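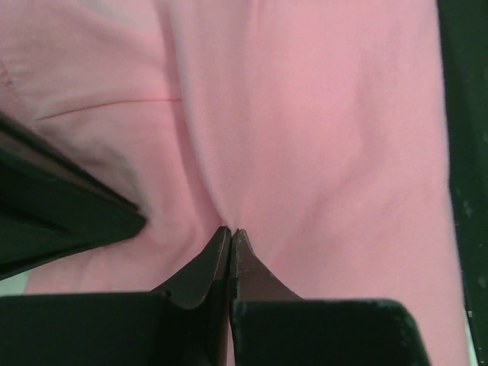
Imani Begay thinks that folding is a tax we pay to guests who never open our drawers, and she wrote in to say so after my last column, in which I had spent 11 paragraphs defending the airing cupboard. Nothing in a drawer, she argued, is ever seen by anyone except the person who put it there, and that person already knows what they did.

I have been brooding on this since March. It is a strong position, and I would adopt it tomorrow if I didn't own any shirts.

The trouble with soft clothes is that they have no opinion about their own shape. A book goes back on the shelf as a book. A plain pink top, laid on a flat surface, has a hundred ways of lying there, and most of them involve one layer creeping over the other while you smooth the first. You chase a crease to the side and it comes up again by the seam. Press that down and there is a fresh ripple where your elbow was. Knits are the worst. A knit will agree to anything and keep to none of it.

There are people who claim to enjoy this. My neighbor Tibor Farkas folds in thirds, then in thirds again, and stands the results on end like files. He once showed me a drawer with the pride other men save for a boat. I went home and tried it. By evening my own row had leaned over and gone to sleep, and I had to take out eight shirts to find the one I wanted, which was in the wash.

I then did what any weak person does and spent money. The Gadero folding board cost more than two of the shirts I meant to fold on it. You lay the garment down, flip the left panel, flip the right, flip the bottom, and out comes a perfect rectangle with one sleeve sticking out of it. The board now lives behind the dryer.

So I have come round to a compromise that will please neither of my correspondents. Fold once down the middle, sleeves wherever they fall, and once across. Two moves. Skip the smoothing, it doesn't last the trip upstairs. Sheets get the same treatment, except the fitted one, which I roll into a ball and push to the back of the shelf with my foot.

Imani will say that's two moves too many. Tibor has asked to borrow the board.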